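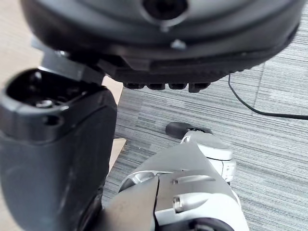
Beans from the bag, and what to do with them

Since the cold weather came back I have received many letters about dried beans. Most of them ask the same thing: is it really worth the trouble, when a tin is open in ten seconds? My answer is yes, but not every day. I keep tins in my cupboard also, and I am not ashamed of them. But a pot of beans cooked slowly at home has a taste and a broth which the tin cannot give you, and in January I want the broth even more than the beans.

I grew up with white beans. My grandmother cooked them on Saturday in a pot so heavy that I was not allowed to lift it, and we ate them until the middle of the week, each day in another form. First as soup, then mashed with garlic, then baked with whatever was left from the smoked meat. I still cook in this order, only the pot is smaller.

The soaking

I soak overnight, in plenty of cold water with a spoon of salt. For many years I believed that salt makes the skins hard, as everyone in my family believed it. Elvira Sotelo wrote to me last winter and asked me, very politely, if I had ever tested this. I had not. So I cooked two small pots next to each other, one salted from the beginning and one only at the end, and the salted beans were softer and had a better skin. I have changed my habit and I thank her for it.

If you forgot to soak, put the beans in cold water, bring them to the boil for a few minutes, switch off the heat and leave them covered for one hour. Red kidney beans are a special case. They must boil strongly for at least ten minutes before you turn down the heat, and please do not put them raw in a slow cooker.

The cooking

Throw away the soaking water, cover the beans with fresh water to the depth of two fingers, and add an onion cut in half, a bay leaf, one carrot and a good spoon of oil. Bring to the boil, take off the foam, then turn the heat so low that you see only a small bubble now and then. Old beans can take two hours or longer. Fresh ones from this year's harvest are sometimes ready in fifty minutes. Taste five beans from different places in the pot, and if one of them is chalky inside, continue.

Tomatoes, vinegar and lemon go in only when the beans are soft. This rule I have tested, and it is true - I once added a tin of tomatoes too early and we had dinner at ten in the evening. 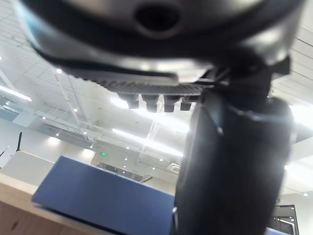
Leave the beans to cool in their own broth. They will drink some of it and the skins will not crack so easily. In the refrigerator they keep four days, and in the freezer three months, always covered with their liquid.

Mashed beans with browned onions

For this dish the beans should be almost too soft. For four people as a starter you need:

500 g cooked white beans, drained (keep the broth)
2 cloves of garlic, crushed
5 spoons of sunflower oil
2 big onions, cut in thin half rings
1 teaspoon of sweet paprika
1 spoon of tomato paste
salt, and a little lemon juice

Mash the warm beans with the garlic, two spoons of the oil and so much broth as you need to get a soft paste. It becomes thicker when it cools, so make it a bit looser than seems right. Add salt and lemon.

Heat the rest of the oil in a wide pan and fry the onions slowly, with a pinch of salt, until they are brown and sweet. This takes twenty-five minutes and cannot be hurried. Take the pan from the heat, wait a moment, and stir in the paprika and the tomato paste. Paprika burns very quickly and then it is bitter. Spread the beans on a plate and put the onions on top with all their oil.

I eat this with toasted bread and sour pickles. Horațiu Iordache, who sends me a recipe almost every month, puts a spoon of grated horseradish in the beans. I tried it and I liked it, though my children did not.

A soup from what remains

Fry one chopped onion, one carrot and a piece of celeriac in oil until they begin to take colour. Add the beans that are left with all their broth, and enough water to make a soup. After fifteen minutes mash a few spoons of beans against the side of the pot, which makes the soup thick without flour or cream. Finish with dried tarragon or lovage and a small spoon of vinegar. If you have a red onion, slice it thinly, salt it and serve it on the side.

From your letters

Eldana Sisay asks if the same method works for chickpeas. Yes, but give them more time, and half a teaspoon of bicarbonate of soda in the soaking water helps when your tap water is hard, as mine is. Rinse them well after.

Grigore Zamfir cooks his beans in the oven, in a closed clay pot at a low temperature, and says they never break. I have no clay pot at the moment, but I have tried it in a cast iron one at 140 degrees and the result was very good, only slower. Look at the water after the first hour and add some hot water if the beans come out above it.

Next time I will write about barley, and about a cabbage pie which I have made now three times and still do not have right. If you have a good dough for it, please send it to me before then.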